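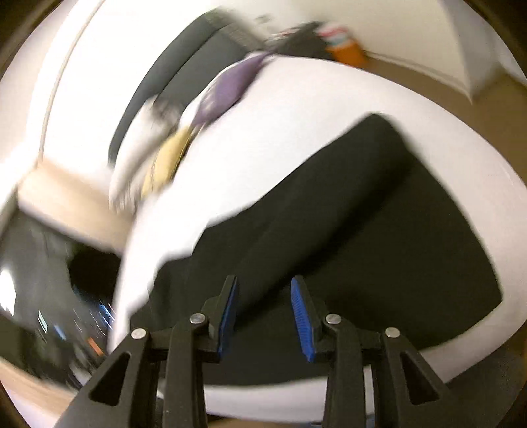
Carmela Longo objected at the end of last week's session that a hotel doesn't own sheets at all, it owns a queue of sheets, and the only one the guest meets is whichever got to the front. I have been teaching linen control for a long time and have never put it that well, so it goes at the top of the handout and I will be using it again without credit.

HOUSEKEEPING OPERATIONS: WEEK 4
Linen stock, par levels and where it all goes

1. What par means

One par is the linen needed to dress every bed in the house once. People new to the job assume that one par is enough, with a few extra for spills. It lasts until the first checkout.

At any given moment your sheets are in several places: on the beds, in the soiled room or on a truck, at the laundry, and on the shelf. Linen fresh from a hot wash and ironer also does better for a rest before it goes back on a bed. Cotton straight off the ironer and straight onto a mattress wears faster, and you are the one who signs for the replacements.

So we count in multiples. A house with its own laundry might get by on three par. A house that sends out usually wants more, depending on the turnaround and on how much you trust the turnaround.

2. Worked figures: the Plakener

We will use the Plakener all term. It has 48 rooms, one bed in each, and sends its linen out to Flomard. Each bed takes two flat sheets (the Plakener doesn't hold with fitted ones, and after you have folded a few hundred neither will you).

Sheets in one par: 48 x 2 = 96
Sheets at 4 par: 96 x 4 = 384

Write that second number down. It is the number on the asset register, and the last time anybody saw that many sheets together was the day they were delivered.

Now take annual loss at 15 per cent, covering wear, damage, theft and the category the accounts call "other".

384 x 0.15 = 57.6, so call it 58 sheets

If you don't buy those 58, you finish the year with 326, or 3.4 par. Nothing dramatic happens at 3.4 par. The shelf looks a bit thin on a Saturday, room attendants begin keeping a private stash behind the vacuum cleaners, and the stash makes the shelf look thinner. By the time the shortage reaches a manager it is partly real and partly in the broom cupboard, and the manager orders for all of it.

3. The stash

I want to spend a moment on this, as most textbooks treat hoarding as a discipline matter. Gianni Santoro ran housekeeping at the Zerouali for years and used to do his count with every cupboard door propped open and a standing promise that nothing found would be mentioned. He reckoned hidden linen was the most accurate forecast in the building. Staff hide what they expect to run out of.

You may disagree with the amnesty. Mirko Cocco did, at length, in tutorial, and his point about rewarding the people who hide the most is a fair one. Come prepared to argue either side.

4. Loss, by type

Wear. Sheets thin in the middle third and at the hem. Hold one up to a window. If you can read the fire exit sign through it, demote it.

Damage in use. Fake tan, hair dye, red wine, boot polish, and the mysterious orange thing that every property has and believes to be unique. Attendants also use pillowcases as dusters. They will tell you they don't. Issue proper cloths in an obvious colour and watch the pillowcase losses drop.

Damage in the wash. Too much bleach, too little rinsing, and tears from overfilled trolleys. Ask for the reject bag back. A laundry that can't produce its rejects is having a bet each way.

Misrouting. Your sheets go to somebody else's hotel and theirs come to you. Ukorura, down the road from the Plakener, went most of a winter on stock slightly better than its own and didn't feel any urgent need to raise it.

Theft. Smaller than managers think for sheets, larger for towels, and quite astonishing for bathrobes.

5. Rotation

First in, first out. New deliveries go to the bottom or the back, and issues come from the top or the front. Everybody agrees with this and then puts the clean stack on top because their arms are tired. Mark the hem with the month of entry into service. A laundry pen will do. If you are holding sheets marked August and they still look new while the later batches have gone grey, your shelf is working as a museum.

6. Counting day

Count everything in one go, with movement frozen. No issues, no returns, no "just this one for 12". Count the beds from the rooms list, the soiled room by hand (gloves, please) and the laundry's holding from their docket, which you then query. Two people to each location, one calling and one writing, and they swap halfway. Counting alone produces beautiful round numbers.

Remo Sala asked whether the tagged-linen systems make all this unnecessary. They make it quicker. You will still be standing in a soiled room wondering why the total is wrong — with a better class of spreadsheet.

7. For next week

Recalculate the Plakener at 3 par and at 5, same rate of loss, and show replacement sheets per year for each. Then write half a page on which you would recommend if Flomard moved from daily pickup to every second day. I am after your reasoning about weekends in particular. Corrado Gatti has asked for an extension already, before the sheet was handed out, and may have it.

Bring a pillowcase from home. Any condition. We are going to look at hems.

Related items
Week 2: Room status codes and who is allowed to change them
Week 3: The attendant's trolley, loaded and unloaded
Week 5: Reading a laundry contract
Week 6: Towels, robes and the front desk conversation
Tutorial sheet: Stain identification
Past assignment: Minibars, a cautionary tale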